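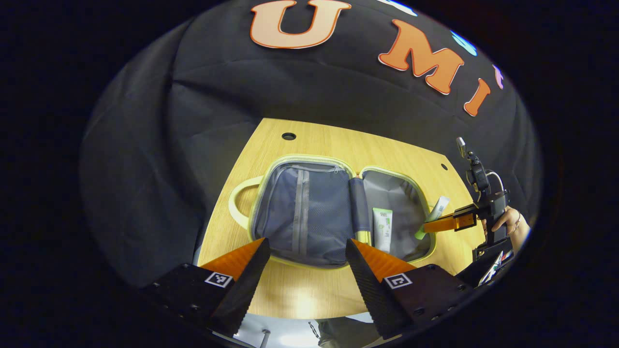 Ziad Sabbagh teaches people to pack a toiletry bag, and he charges for it. I came to his workshop in Vimdale expecting to be annoyed, and for the first hour I was. The room had a black cloth hung behind a light wooden table, with big cut-out letters stuck near the top, a U and an M and an I among them, in the kind of colors you see in a kindergarten. On the table lay his favorite prop, a toiletry bag opened flat, with a mesh pocket on one side and white tubes on the other. I asked him whether grown adults need a lesson in this.

"They need it more than they think," he said. "Ask anyone where their toothpaste is when they get to the hotel. It's at the bottom, under everything."

Mine usually is. I have always found it within a few seconds, and I told him so.

Sabbagh used to sell luggage for a shop called Flallon, and he says he got tired of watching customers pay for pockets they would never use. That part I believed. The method that came out of it is less convincing to me. Tubes go on the open side, where you can grab them. The mesh side is for small dry things. You open the bag all the way every time, flat on a table, and you never dig.

What if there is no table? I have stayed in places where the sink was the only surface in the bathroom, and it was a small sink.

"Then use the bed," he said.

I said I didn't want toothpaste on the bed. He said the caps should be closed. We went back and forth on caps for longer than I would like to admit, and he gave some ground in the end. He told me he once lost a good shirt to a tube of sunscreen on a trip in March, and that the bag had been packed exactly the way he teaches.

"So the system failed," I said.

"The cap failed," he said.

The workshop lasts 2 hours and costs $39. There is also an online course, named Timov for reasons he wouldn't go into, and he says 3000 people have signed up. I asked how many finished it. He said he doesn't track that. I asked if he was curious. "A little," he said, and moved a tube.

He is better on the subject of what to leave out. His own list has six items, and he is rude about travel sizes, which he calls a way of buying shampoo at four times the price. He refuses to recommend a brand of bag. A company called Atallah offered him money to put its name on the handouts, he says, and he turned it down. I have only his word for that, but the handout I took home had no logo on it.

Before I left I asked him what he would say to someone who throws it all in a plastic grocery bag and has never had a problem.

"Is that you?" he said.

I said it was.

"Then tie it shut, at least," he said.

I tried his way on my next trip. The tubes were easy to reach. Zipping the bag closed again took two tries, and I had forgotten my razor.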